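Last updated: March

Diary, down fill and loft

Second wash of the Noltham quilt finished at 7:40 this morning. Cool water, Lurnadik at half dose, two extra rinses. The spin is limited to 100 g above the last load because the drum went out of balance on the old setting. Weight going in was 2,000 g on the kitchen scale, and I have the first wash written down at the same figure, so no measurable fill has been lost through the seams.

Loft is harder. I use a clear cylinder and a light disk, and read the height after 60 seconds. The sample pulled from the corner channel read 81 mm before washing. I let it sit overnight in a mesh bag before taking the next reading, as down that still holds moisture clumps and reads low.
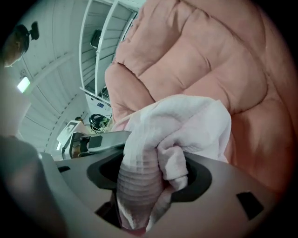 The reading at noon was unchanged. I then ran the dryer on low for 267 minutes in total, stopping to break up clumps by hand — tedious, but high heat makes the shells brittle. The Viltow cover fabric shows no leakage along the stitch lines. One quill near the hem was pushed back through from the inside.

Still to do: repeat with the Morin pillow, same dose, and wax the needle before closing the corner channel. Humidity in the room needs to be logged next time.

Comments

Zoltán Tóth: Did you weigh it after the dryer too? Mine gained weight for two days.

pk_hems: Half dose is plenty. I use even less in soft water.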